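Jolline Two-Arm Kitchen Kit – Set-up and Operating Guide
Section 5: Steamer chores

Last revised Jun 14, 2021

12 shares 3 comments

5.1 What the kit can and can't do with a steamer

Steaming buns is the first hot-food chore in this guide, and it is a fair test of where household machines are at. Once taught, the kit can take the lid off a steamer, move food from the basket to a plate, and put the lid back. It can't judge whether the food is cooked through, and it can't recover a bun that has rolled onto the floor. Plan on an adult staying in the room for the whole routine.

Sawsan Dabbas wrote the original Hourani routine in May for a countertop steamer with a lift-out basket. The steps below follow her version, with corrections from Sawsan Zein after the trials at Trollemia.

5.2 Laying out the table

1. Push the table square against a plain wall. Patterned tile and splashbacks confuse the wrist cameras.
2. Set the steamer in the middle, within reach of both arms.
3. Put the plate on the side of the arm that will carry the food. Leave a clear spot on the other side for the lid.
4. Move tools and spare leads to a side table.
5. Check that no cable crosses the path of either wrist. 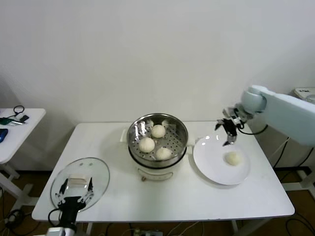
6. Jog each arm by hand through its full travel before switching to powered mode. If a joint stops short, reset the travel limit and try again.
7. Save the layout under its own name. The kit will not warn you if you overwrite an old one.

Note: Teach the routine with cold food first. Real buns are better than foam stand-ins, which spring back when squeezed and lead people to set the grip too high.

CAUTION: Keep hands and sleeves away from the table whenever the arms are powered. The stop button must be within reach of the person supervising.

5.3 Setting the grip

Grip force is set on the Flerkum screen as a number with no units. The scale runs from 200 to 3000, and these values are a starting point only.

Buns and other soft food: 200
Lid knob: 3000

1. Open the gripper fully before it goes near the pot.
2. Bring the wrist down beside the handle, then across. Coming straight down over a handle is the most common cause of a knocked pot.
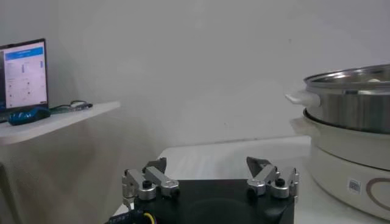 3. Close in small steps and watch the fingertips. Stop as soon as both pads touch.
4. Lift a little and hold. If the load slips, lower it and raise the value one step.

If the screen shows code 3282, the two fingers have closed unevenly. Open the gripper, wipe the pads and start this section again. A code that comes back three times in a row usually means a worn pad.

Pads pick up starch from dough. Wipe them with a damp cloth after every session and let them dry before storing the arms.

5.4 Teaching the lid

The lid is harder than the buns. Glass gives the camera very little to go on, and steam makes it worse. Teach the knob position with the lid on and the steamer switched off.
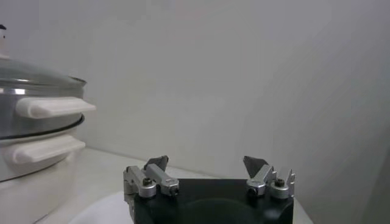 Fig. 5-3. Gripper open beside the steamer, lid in place.

1. Move the wrist above the knob and record the position.
2. Close on the knob and raise the lid straight up until it clears the rim.
3. Carry it to the clear spot and set it down. Do not let the routine drop it, even from a small height.
4. Run the same moves in reverse to teach the return.

WARNING: Steam burns. With a hot pot, the person supervising should stand well back until the lid is down.

5.5 Moving the food

1. Record one pick-up position for each bun. The kit has no means of guessing where the next one is if they have shifted.
2. Start with the bun closest to the plate.
3. Approach from above with the fingers wide, and keep the tips off the basket floor. A fingertip can catch in the perforations and drag the basket along.
4. Lower each bun onto the plate before opening the gripper.
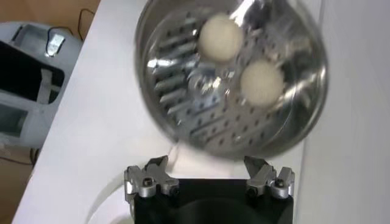 Shiny steel is still a weak point. Glints off the inside of a basket can be read as an edge, and the wrist will then stop early or drift to one side. Dimming an overhead light often cures it. A lamp moved to the other side of the room sometimes does too – try both before re-teaching the positions.

Buns that have stuck to each other need to be separated by a person. Pause the routine, power down the arms, and use tongs.

5.6 Is it worth running?

For a single batch, a person with tongs is faster. The routine is more useful as practice for jobs that repeat, such as plating the same item over a lunch service. Run it 5 times without a fault before you try it with the heat on, and log each fault on the sheet at the back of this guide.

Go to Section 6 for rinsing and wiping down.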